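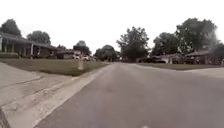

A residential street in Drernthorpe with concrete curbs and driveways, the kind of ground the Limine cart is being built to handle.

A Drernthorpe woman is building a self-driving yard cart in a shared workshop and hopes to have it hauling mulch and trash bags by the end of October.

Tomomi Kawaguchi started on the cart, which she calls Limine, in her garage last winter. She moved it to the Lammers workshop after the frame got too wide for her bench. Members there pay $20 a month for a locker and use of the tools.

The cart rides on four wheelchair wheels and is steered by running the left and right motors at different speeds. It weighs 108 pounds with the battery in. Kawaguchi welded the frame herself and bought the motors used from a medical supply store in Nerkthorpe that was closing.

She said most of her time has gone into edges. The cart has to tell a driveway from a lawn and a sidewalk from the road, and it has to stop before it drops a wheel off a curb. On gray days, pale concrete and dull grass can look alike to the software, and stains and joints in a slab have sometimes been read as curbs.

"It would roll up to a crack and just sit there," Kawaguchi said. "I'd go out and push it over, and it would find the next one."

She has sorted and labeled 711 pictures of streets and driveways by hand to train the program, working mostly after 9 p.m. A second sensor, mounted low on the front bumper, measures the distance to the ground and cuts power to the motors if that distance suddenly grows. The bumper mount has been rebuilt twice.

For now the cart goes no faster than a slow walk, and Kawaguchi keeps a hand switch with her whenever it is powered up. She has spent around $900 so far, with the battery being the largest single cost.

The next job is a new wiring harness, followed by a rain cover for the electronics box. Kawaguchi plans to post the drawings and parts list at the Lammers workshop when the cart is finished.

Last updated: October, 4:20 p.m.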